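Galerie – Les bonnes pratiques de la saisie, atelier Dotelness

Quel bonheur de voir un bras robotisé travailler d'aussi près ! Depuis février, nous rassemblons sur cette page les règles que nous suivons à la table de tri, avec le travail en cours pour les accompagner. La charte Varska en compte 5 pour les emballages souples, et franchement, ce sont mes préférées.

1. Le contact avec les sachets

Un emballage souple se plie, glisse, se soulève d'un côté dès qu'on appuie de l'autre – tout se joue au bout du doigt de la pince. 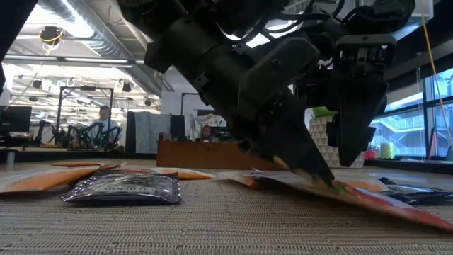
Pointe sur le sachet, bord gauche relevé, et les voisins tout près : on garde l'effort au minimum et on ne traîne jamais un paquet par-dessus un autre.

2. L'espace autour du bras

Personne ne passe la main au-dessus de la table tant que le bras est sous tension. La règle vaut aussi pour ramasser un sachet tombé !

3. Le carnet d'essais

Chaque saisie est notée, réussie ou ratée. Nous en sommes à 3929 lignes, dont 659 pour les sachets – et les ratées sont passionnantes à relire.

Page mise à jour le 02/10/2024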